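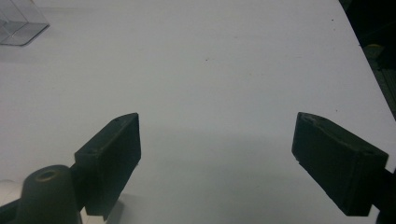

差出人: 三原
宛先: 把持研メーリングリスト
件名: Re: [grasp-ml 透明物] 手持ちグリッパでの収録、9mmずれの件
日付: 2019年1月30日

三原です。返事が遅くなりました。Hawiさんのメールに沿って書きます。

Hawi Nigatu さん wrote:
> Piststeadのデータで学習した方策をこちらのアームに載せてみました。
> 不透明な箱だと文句なしです。透明のものになると、指が物体の
> 手前9mmあたりで自信満々に閉じます。何もつかまずに持ち上げて、
> 何もないものを丁寧に置いてくれます。置き方だけは大変きれいです。
>
> 質問は二つです。
> (1) 500本のうち、透明物は何本入っていますか。
> (2) 物体の位置のラベルは、深度から取ったものですか、
> それとも手で付けたものですか。
>
> ついでに、Zoiさんが言っていた「影で分かる」説について、
> 支持者が本人以外にいるのか知りたいです。

(1) 200本です。残りの300本は紙箱と缶とマグで、こちらは深度がまともに返ってくるので誰も苦労していません。苦労していないデータほど枚数が増えるのは、うちの悪い癖です。

(2) ここが今回の本題で、申し訳ないことに両方です。前半は深度から自動で取り、後半は手で付けました。前半の透明物では、深度が物体を素通りして奥の机の面を拾っています。Negriのスクリプトはそれを外れ値と見て、いちばん近い「もっともらしい」面に寄せます。寄せた先が指のパッドの縁でした。つまりラベルの一部は、物体の位置ではなく自分の指の位置を教えていたことになります。方策が自信満々だったのも道理で、指の位置なら外しようがありません。

9mmという数字も、これでだいたい説明がつくと思っています。オフセットを補正したら直るのでは、というご提案は以前にもいただきましたが、ずれの向きが手先の角度で変わるので、定数を足しても別の場所で空気をつかむだけでした。一度試して、一日で引っ込めました。

後半のラベルだけで学習し直した結果を書いておきます。条件はどれも同じ机、同じ指、照明は天井のみです。

・全データ、旧ラベル:透明物はほぼ全滅。不透明は良好。
・後半のみ:透明物でもつかめる回が出てくる。ただし薄い壁を狙うと、二枚ある壁のどちらを挟むかで迷い、途中で止まる。
・全データ、手で付け直し:いちばん良い。迷いは残る。

成功率の表はまだ出しません。試行が少なすぎて、出すと来週には誰かのスライドに載るからです(前科があります。載せたのは私です)。

迷いのほうは、アクリルのパンフレット立てで特によく出ます。背板が高く、手前に低いポケットがあって、仕切りの上端が折り返しになっています。人間でもどこを持つか一瞬考える形ですが、人間は考えたあと必ずどこかを持ちます。うちの方策は二つの案の平均をとって、板と板の間に指を入れようとします。民主的ではあります。

影の件。支持者は本人のほかに私がいます。昨日までは反対派でした。白い机に透明なものを置くと、輪郭はハイライト頼みになり、ハイライトは手先が動くたびに逃げます。影のほうは淡くても、物体の足元から大きくは離れません。そこで入力画像の物体まわりの影だけを明るく塗りつぶして、後半のみのモデルに見せたところ、接近の途中で目に見えてふらつきました。影を使っていることの証明としては弱いですが、使っていないと言い張るのも難しくなりました。塗りつぶしの跡に驚いただけ、という反論はMoron側からもう来ています。もっともなので、影と関係ない場所を同じ面積だけ塗る対照をこれからやります。

手順の変更は次の4点です。次の収録から適用します。

1. 透明物のラベルは手で付ける。深度は記録だけして、使わない。
2. 指のパッドの領域は、ラベル生成の前にマスクする。これを最初からやっていれば、このメールは存在しませんでした。
3. 物体を置く位置は左右に振り、指を開いたまま、物体と手前の机の面が両方映るところから寄せる。

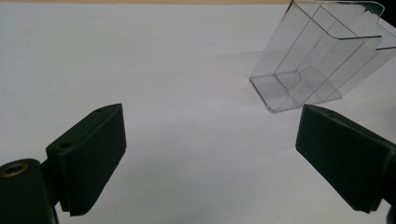

4. つかむ壁を収録者が先に決めて、ファイル名に書く。「なんとなく」は禁止。前半の私の分は、ほとんどこれでした。

Eltanoのサーバに、付け直したラベルを今夜置きます。旧ラベルは消さずに、ディレクトリ名に old を付けて残します。すでに old_old があるのですが、そちらの中身を知っている方がいたら教えてください。

Hawiさんには、できれば後半のみのモデルを先にそちらのアームで回してもらえると助かります。指の形が同じで腕だけ違う、という条件で迷い方が変わるかどうかを見たいです。変わらなければデータの問題、変わればたぶん両方の問題です。

Zoiさん(Petridisさんのほうです。最近もう一人増えたので)には対照実験の塗りつぶし位置を決めてもらいます。私が選ぶと、どうしても自分に都合のいい場所を塗りそうです。

三原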